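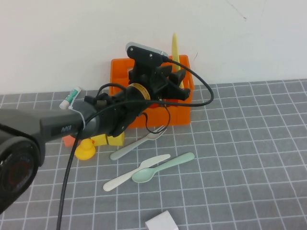

Sandamali Weerakoon
Bench lead, gripper trials, Denelura

Pre-run safety check, angular-finger gripper vs. Jidon soft gripper
Bench 2, July round

Status key: OK / FIX / WATCH

1. E-stop within reach of the operator's chair: OK
Pressed it with the arm moving, and it stopped cleanly both times. Love this new button.

2. Base bolts and mounting plate: OK
Dardo Vergara put the torque wrench on all of them.

3. Cable routing: WATCH
The camera cable loops out over the side of the crate, and there's a thin wire dangling in a small loop below the wrist, right where the crate's front wall is. Run the arm through its full wrist rotation by hand before starting. The zip tie near the forearm stays.

4. Wrist camera mount: OK
Camera is set angled up toward the wall for the park pose. Don't "correct" it! Exposure stays at 480 for both grippers or we can't compare the footage.

5. Fingers and crate clearance: WATCH
The fingers come down inside the orange crate, and the open lattice is just the kind of thing a fingertip can hook. Approach speed 200 until we trust it.

6. Grip force limit: FIX
Controller still had the Trondale profile loaded. Reload ours and write the profile number (827) on the run sheet.

7. Test objects: OK
Cutlery, toothpaste tube, duck and blocks on the mat. The spoon lying across the knife is my favorite test of the whole set, so please leave the overlap alone. I can't wait to see how the soft gripper handles it.

8. Mat flat, grid lines readable: OK

9. Controller log: OK
Over 2035 cycles on the Talukder board and no dropped packets. Really pleased with this one.

Open before first run: items 3 and 6. Dardo has the profile, I'll take the cables.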